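July
By the markets desk columnist

Every few weeks an index crosses a round number and the whole business of stock commentary stops to clap. The Konddale Composite closed above 3,000 this month, and I have now read enough about "psychological barriers" to last me until winter. The day before, it closed at 2,982. I would like someone to explain what became true about the companies in it during those 18 points.

The usual answer is that round numbers matter because traders think they matter. Fine. But look at how that claim gets used. If the index passes the number and keeps going up, the barrier was broken. If it passes and falls back, the barrier held. A theory that fits both outcomes is not telling you where to put your money.

Take Stoneswood, the home goods chain that did a good share of the lifting. Its shares hit 108 after a quarter that was described nearly everywhere as a turnaround. I read the report. Sales at stores open more than a year were flat. Profit went up since the company closed its weakest locations and put off spending on new ones. That may well be smart management, but you can only close a bad store once, and the stock is priced as if it can be done every spring.

Dumitrescu is a stranger case. It sells office and craft supplies, a business that was supposed to be dead, and its shares have climbed 56 percent in a year. The explanation going around is that people who work at home are buying their own supplies. Maybe they are. I went looking for that in the company's numbers and found a price increase, a weaker rival, and one sentence about "home demand" with no figure attached to it. 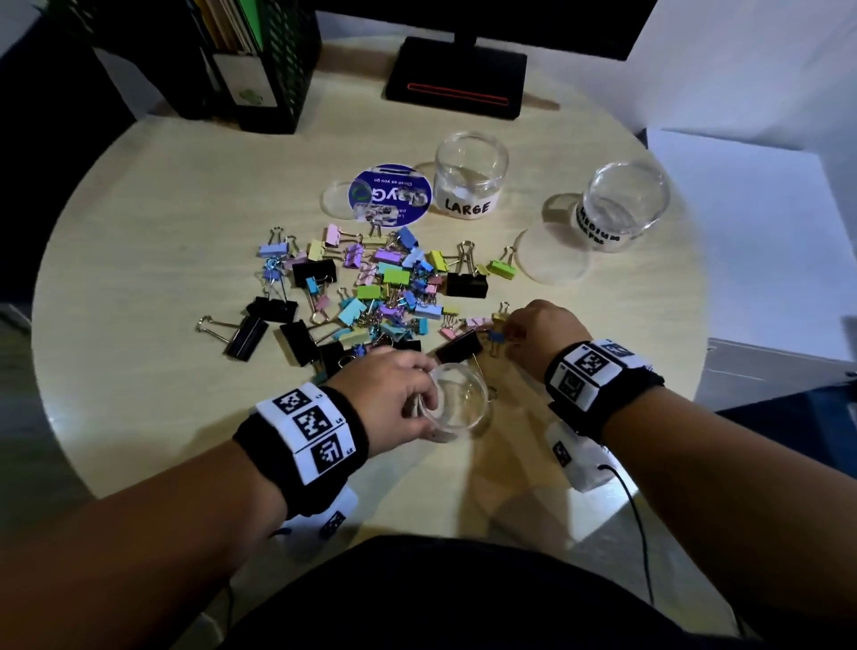
Small pastel and gold-colored clips: low-priced goods, high-priced shares.

Then there is Koko, which has never earned a full-year profit and went up anyway — mostly, as far as I can tell, on days when everything else did. Its fans call this momentum. I have owned stocks with momentum. It works nicely until the first bad morning, and then you find out how many other holders were there for the same reason you were.

I am not calling a crash. People who call crashes are right about as often as people who pick lottery numbers, and they are worse company. The economy looks decent, rates are not frightening anyone, and the index may be a good deal higher by Christmas. My complaint is smaller than that. A close above a round number gives investors permission to skip the reading, and the reading is where the flat sales and the missing figures are. I still own some Stoneswood, bought well below this price, and I have been selling it in small pieces.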